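Home | Lab | Checklists | Contact
April — by Yammine

Logic bench check, Trindgate teaching lab

1. Supply set to 6 V maximum: OK.
2. Breadboards, 28 pieces: two have loose rails, please don't use.
3. Chip drawers labelled: not yet.
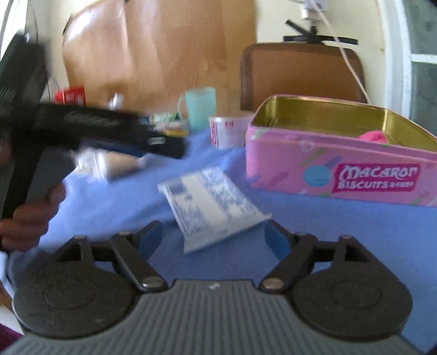

4. Counter and flip-flop kits: complete. Spare gates must stay flat in their packets — a flat white packet on a blue cloth is easy to find, one in a full drawer is not.
5. Fuses: order 40 more from Radska.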